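# Looking after the hand grippers, Clatcombe

*Gallery updated 2026-08-27*

The setup sheet for the hand-held grippers is a single page, and it makes the job sound like plugging in a lamp. Clip in the cable, open and close the fingers, start recording. I have been doing the upkeep on this pair for the Stilari project since June, and I don't believe much of what the sheet says about how little attention they need. It claims the fingers hold their alignment between sessions. Mine drift. It claims the pads need only a wipe. We'll get to the pads.

What follows is the fruit setup, with the routine I've ended up using written in between. Some of it contradicts the sheet. Where I only have a hunch, I've tried to say so.

## Before the first pick

I open the fingers all the way and look at the joints before I look at anything else. Each of the silver pins gets a fingernail across it. If one catches, it has started to back out, and I'd sooner find it then than halfway through a run. Then a slow close with nothing in between. The pads should meet along their length. When they touch at the tips first, the readings for small fruit are off all afternoon, and no amount of software correction I've been offered has fixed it to my satisfaction.

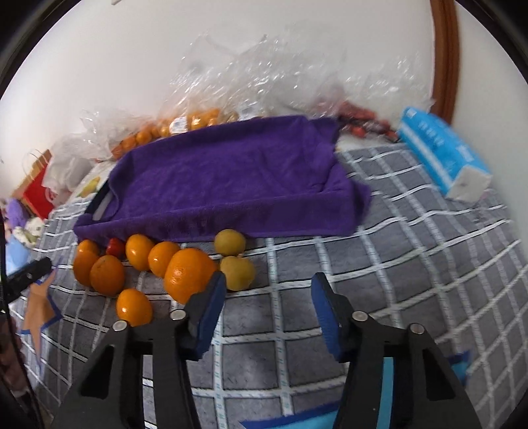
Fingers open, oranges still on the cloth in front of the purple towel.

The towel gets argued over. Maribeth Tiongson likes it, as fruit set down on it doesn't roll far. My complaint is lint. It gets into the joints, and it sticks to the pads in a film you can feel better than you can see. I brush the joints with a dry toothbrush after every session where the towel is out. The Stuvusard maintenance guide recommends compressed air for this. I tried that for two sessions and all it did was push the fluff farther in, so the can is back on the shelf.

Cable next. I run it down the side, never across the fingers, and give it a small tug at the plug. The plug is the weakest part of the whole thing, whatever the guide says. If the reading jumps when I tug, I reseat it and start over. Twice is my limit; after that I swap the cable and put the old one in the bag marked "maybe," where it will probably stay.

## Under load

An orange is a decent test piece. It's heavy enough to show up slack in the linkage, and the peel has enough texture that a good pad should hold it without much squeeze. I pick one up, keep it still, and watch the opening value. It ought to settle and stay there. If it creeps, either a joint is loose or I'm squeezing harder without noticing, and I would like a better way to tell the two apart than asking myself nicely. 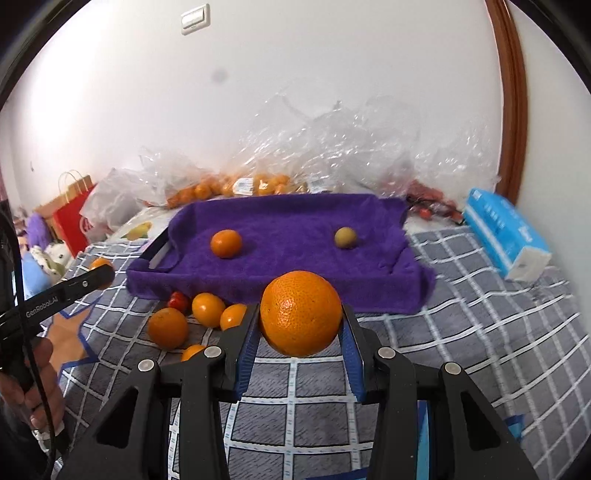 Benjie Dimaculangan thinks I change the pads far too early, and says a set on his side went 233 picks with nothing worse than a shine on the ribs. He wants to see a dropped orange before he'll sign off on new ones.

I have my doubts about that number. Picks of what? A firm orange is kind to a pad. A small, slick tomato isn't, and his log doesn't separate them. A pad can also slip a little without dropping anything, and a small slip is exactly the sort of thing that ends up in the recording looking like a deliberate movement. I've started writing down the fruit along with the count. Until his log does the same we're comparing guesses, mine included.

The replacement pads come from Timmermans. The adhesive on the last batch took two tries to seat flat, and I was told this was my technique. Maybe. I now clean the finger face with alcohol, let it dry fully, press from the middle outward and leave the gripper closed overnight on a folded cloth.

## Putting away

Wipe the pads with a damp cloth, dry them, brush the joints. Orange oil is the stubborn part, and plain water won't shift it, so a drop of dish soap goes on the cloth. Leave the fingers slightly open in the case. The sheet says closed. I've seen the dents that leaves in the ribs, and I'm ignoring the sheet until somebody sends me a reason.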